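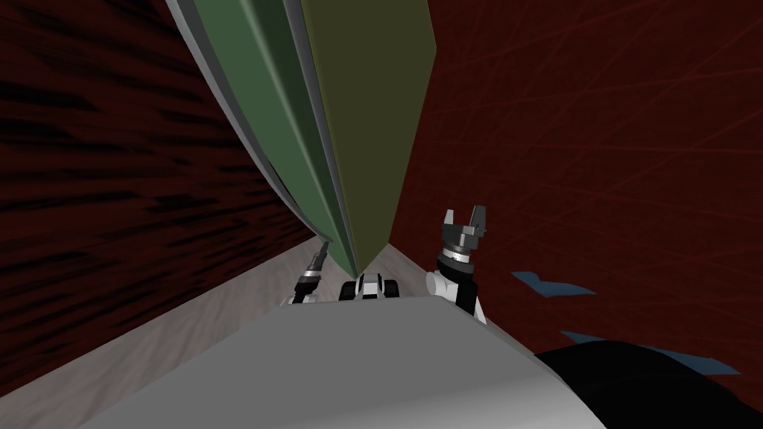 Tegan Sheehan wrote to ask why the group continues to randomize wall and floor textures when, in her view, the geometry of the objects matters far more to a policy that has to close two grippers on something. The question deserves a fuller answer than the comment section allows.

The work concerns two-armed manipulation trained entirely in simulation. In the first version of the Munditz environment, every episode used the same plain surfaces. The policy reached a high success rate within that environment and performed poorly once the surfaces changed. Dark red walls with streaks or fine scratches, of the kind now generated, were enough to disturb its estimate of where an object ended and the background began.

The revised study compared two training sets of equal size. The first varied object shape and pose only. The second varied shape, pose, color and surface texture together. Each policy was then tested on 283 episodes with textures that neither had met in training. The shape-only policy completed 33 of them. The policy trained on the full set completed 182.

Ms. Sheehan is correct on one point. Large, slanted objects remain difficult under either condition, particularly when a flat face fills much of the robot's view. Duarte Baptista has proposed adding a second viewpoint for such cases, and Sofia Henriques is preparing the necessary changes to the renderer.

The next round will repeat the comparison with 20 random seeds per condition. Results are expected in January and will be posted on this page, together with the texture settings. Readers who wish to receive the settings earlier may write to me directly.

Glória Esteves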